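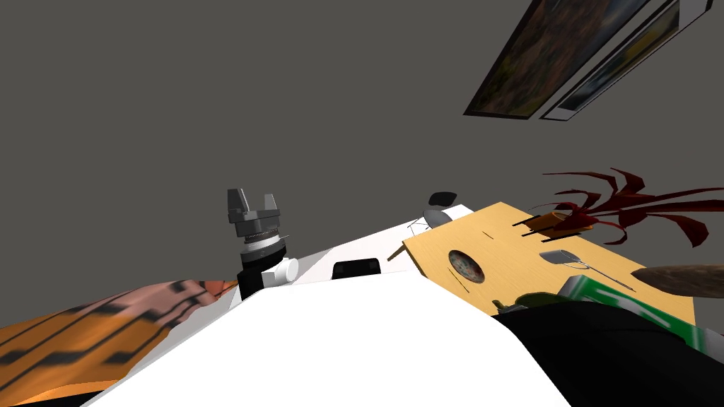
Plirora Match Ball, Size 5
Item no. 3304
In stock. Ships in 6 business days, sometimes sooner.

Our league ball. Thermally bonded panels, no stitching to soak up water on a bad night. Textured outer so keepers get some grip and wingers can bend it. Butyl bladder, holds air well. Top it up before each match anyway.

Made for grass and newer artificial turf. Not for asphalt, not for parking lots. The surface will scuff in one session and we wont take it back. For hard ground get the Filtex Street, heavier cover, lower bounce.

What you get
Ball, shipped deflated
One needle
Care card
No pump. Pumps are under Accessories.

Colors
White with navy
Yellow with black (winter)
Orange is gone until July

Size guide
Size 5 — age 12 and up, all adult play
Size 4 — ages 8 to 11
Size 3 — under 8
Futsal is a different ball, smaller and low bounce, see the Konstantinidis Indoor page. Don't order a regular size 4 for futsal, we get a lot of those back.

Team packs
Bag of 6, mesh sack included. Bag of 12, same sack but tighter fit. Clubs ordering 50 or more get the club price, and it shows up in the cart by itself, no code. Mixed colors OK in a bag, put it in the order notes. Mixed sizes OK too but each size has to be ordered as its own line. 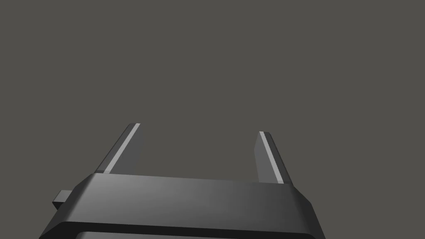
Gripper, rear view

Printing
Club name or crest, one color, one panel. Send a vector file. A JPEG off your website usually comes out fuzzy and we'll email you for a better one, which adds days. Two-color printing only on orders of 50 and up. Printed balls are final sale.

Inflating
Wet the needle first. Every time. Dry needles wreck valves and a wrecked valve is not a warranty claim. Go slow, check with a gauge, stop at the pressure printed by the valve. Let a little air out if the balls are going in storage over the break.

Cleaning
Damp cloth, mild soap. No washing machine, no pressure washer. Dry it indoors away from the heater. Leaving them in a hot car trunk all summer will soften the glue on the seams.

Warranty
One season on shape and seams. Covers bubbles, lifted panels, slow leaks from the bladder. Doesn't cover punctures, dogs, fences. Keep your reciept.

Returns
Unused, unprinted, never inflated. Email first so we can send a label. Bags of 6 or 12 come back complete or not at all, sorry.

Pickup
Plostov store, side counter. Bring the order number. If the counter's closed ask at the front register — they have the key.

Also in this line
Plirora Training, size 4 and 5, item no. 274
Filtex Street
Konstantinidis Indoor
Ball sacks and pumps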